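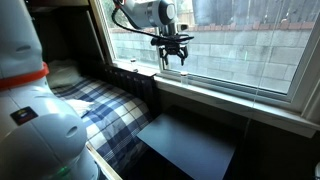

Unit 4: Daylight in Rooms
Course handout, Building Basics
Instructor: Oleksandra Holovko

Reading before class: Bermúdez, chapter 3. Skip the part on skylights. We will come back to it in February.

Illuminance

Light falling on a surface is measured in lux. One lux is one lumen per square meter. For this course we use 300 lux as the target for general desk work and 2000 lux as the point where glare complaints become likely. Both are working values for the exercises. Local codes may ask for something else.

Daylight factor

Daylight factor is the light at a point indoors divided by the light outdoors under an open overcast sky, given as a percent. Direct sun is left out. If the sky gives 10,000 lux and the desk gets 400, the daylight factor at that desk is 4 percent.

The value drops quickly as you move away from the window. In a room lit from one side, a desk by the back wall may get a small fraction of what reaches the sill.

What changes the result

Head height of the window. A tall window sends light deeper into the room than a wide, low one of the same area.

Glass. Visible transmittance is the share of light that passes through. The clear double glazing in the Curkgate classroom plans is listed at 68 percent. Dirt lowers this further, so apply the maintenance factor from the table in Unit 3.

Surfaces. Pale ceilings matter most, then the back wall. Floors are usually darker and covered by furniture.

Obstructions. Trees, nearby buildings and deep overhangs all reduce the visible sky. Draw the no-sky line on your section before doing any math.

Exercise

Use the Curkgate section drawing. Find the daylight factor at three desks: one next to the window, one mid-room and one at the back. Show your units. Then repeat the back desk with the window head raised by one foot and the sill left where it is.

Work in pairs if you like, but hand in separate sheets. Due July 14, 2023, at the start of class.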